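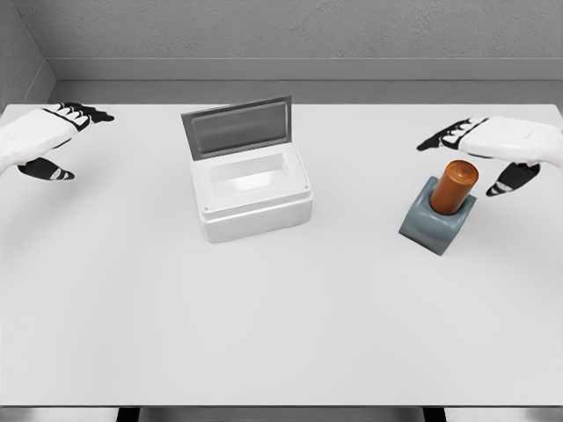 Can a robot do my chores yet?

A few of them, if you pick the chore to suit the machine and do the tidying up first. Floors are fine. Anything with a lid, a drawer or a sock in it is still yours.

I get this one in the mailbag more than any other, usually from somebody standing in a garage full of stuff (I sympathize!), so I've put my notes in one place.

Floors first. We've had a Pulamow in the downstairs rooms since August and I'd buy it again tomorrow. Run it every day and don't save it up for Saturday, because it copes with a little dust far better than it copes with a lot. Pick up shoelaces, phone chargers and the fringe on the hall rug. I fold the fringe under and hold it with 2 strips of carpet tape. Empty the bin every time, even when it looks half full, and cut the hair off the brush with a seam ripper — scissors just chew at it.

Windows, not so much. The Distex does the big pane in the back room nicely and leaves a wet crescent in every corner. I go around after it with an old T-shirt, and by then I could have done the glass myself.

Laundry is no better. Washing and drying got automated before I was born, and folding is where it all stops. A towel never lands the same way twice, and that's hard on a machine that likes things to be where it left them. My tip is to own fewer kinds of towel. We went down to 12, all one size, and I can fold the lot during a phone call.

In the workshop it's a similar story. Picking up one part and putting it in a box sounds like nothing until you think about how much your fingers do without asking you. You feel the part start to slip, you squeeze a bit, you turn it, you nudge the lid with a knuckle. If you're ever setting up a bench for a machine to work at, do what you'd do for a new helper:

Give every part a holder, so it always stands the same way up.
Prop lids open before you start.
Keep the middle of the bench clear.
Use bins that contrast with the bench top. White on white is a pain for anybody.

I did all that on my own bench for sorting screws and got so quick that I gave up shopping for gadgets. The holders are Penrose blocks, drilled out, 4 to a board, and they cost me $20 all in.

Dishes next time. I have a Gruria rack on trial and I already have opinions about the cutlery tray.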